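Print this page | E-mail this page

Search Pliltham College projects Go Advanced

Tea, Coffee and the Pliltham Common Room: Second-Year Social Studies Project
By Rhonda Fraser and Farzad Golestani
January 3, 2000

1. What we wanted to find out

Our question was why people in the same building, with the same kettle, drink such different things and get so cross about it. Our tutor, Mrs Kordestani, felt this was a small subject. We felt it was about the right size for two people and one term.

The college has had a common room since it moved to Woltstead. Before the move there was a tea lady, whom older staff speak of as other people speak of the Beatles. After her came the kettle, and after the kettle came the rota, which is where the trouble started.

2. How we went about it

We interviewed 23 staff and students and kept a diary of the common room over 6 weeks. We also read the old kitchen notices, which the college office had kept in a box file marked "Misc (Angry)". The earliest asks people to rinse their cups. The latest asks the same thing in capitals and mentions a solicitor.

Interviews were meant to last five minutes. Gholamreza Salehi in Accounts gave us fifty, most of them on the subject of when the milk goes in. 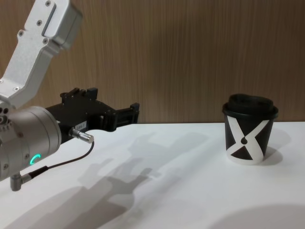 Fig. 1. Paper cup on a white tabletop.

3. What people told us

Tea drinkers saw themselves as easy-going and coffee drinkers as fussy. Coffee drinkers saw themselves as busy. Both groups believed they paid more into the tin than the other lot, and the tin suggests both are mistaken.

Paper cups came up in nearly every interview. Staff over fifty disliked them and said tea tasted of envelope. Students liked them because a paper cup can't be left in the sink with your name on it. Kianoush Mirzaei, who teaches chemistry, drinks from a mug he brought from his last job at Kazemi and takes home every night in his briefcase. He didn't want to discuss why.

There was also the matter of Pondora, the instant coffee bought in bulk last April. We found no one who would admit to ordering it. Three tins are left and we were offered all of them.
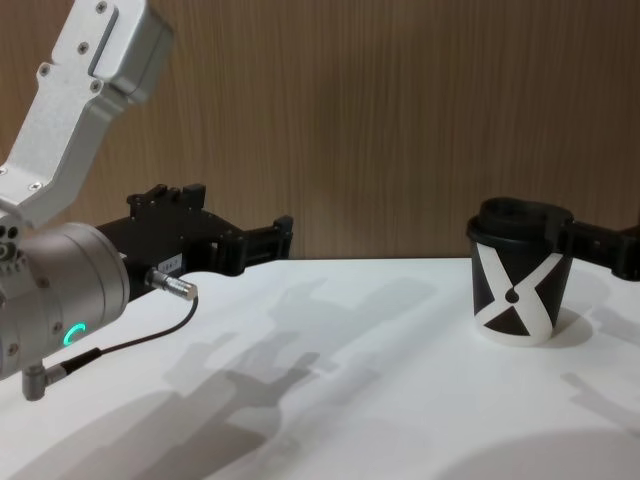
Fig. 2. Taken on the same occasion as Fig. 1.

4. Problems with the work

Our diary has gaps, mainly on mornings when Farzad was meant to be keeping it. People also behaved better once they knew we were writing things down, and for one whole week the sink was spotless. We have left that week in, but it shouldn't be trusted.

5. What we think

The rows were hardly ever about the drink. They were about who washes up, who was here first and who moved the spoons. A second kettle might help. Mrs Kordestani thinks it would simply give people two things to complain about, and we have put her view in the appendix with the milk diagram.

E-mail this page to a friend | Print version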